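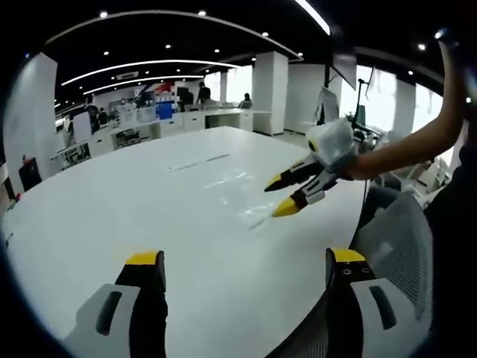
Figure 3. Table blanche et film plastique transparent froissé, sous l'éclairage du plafond.

3.2. Ce que les gens font de leurs emballages au bureau

Bon, j'avoue que cette partie de l'enquête m'a pris beaucoup plus de temps que prévu ! Au départ, je voulais seulement savoir où partaient les films plastiques du déjeuner (sandwichs, salades, biscuits), et je me suis retrouvée avec 432 carnets à dépouiller, dont certains tachés de café. Chaque participant y notait pendant 28 jours ce qu'il jetait, dans quelle poubelle, et l'heure. Elibariki Bakilana a codé la première moitié, moi la seconde, et nous avons relu ensemble les entrées sur lesquelles nous n'étions pas d'accord.

Au total, 2780 entrées concernent un film souple. Je m'attendais à ce que la distance à la poubelle explique presque tout, comme le suggérait le modèle de Mladenović que j'ai présenté en 2.1. Chez Nundent, où les bacs de tri sont au bout du couloir, ça marche plutôt bien : on empile, on oublie, et le tas part le soir dans le premier sac venu. Chez Treno, par contre, les bacs sont juste à côté des tables et le film finit quand même souvent sur le plateau jusqu'à la pause suivante. J'ai relu ces carnets trois fois, tellement ça m'agaçait.

C'est Kenna MacAulay qui m'a mise sur la piste des tables partagées. Quand la place n'est attribuée à personne, les carnets parlent volontiers du plastique « des autres », jamais du sien (une participante écrit : « il était déjà là, je l'ai poussé »). Sur les bureaux individuels, cette formule disparaît complètement. Je reste prudente, car les neuf équipes du site de Cukness ont changé de locaux en juillet, en plein milieu du relevé, et leurs carnets sont difficiles à comparer avec le reste. Je les ai donc gardés pour l'analyse qualitative et retirés des tableaux de la section 4.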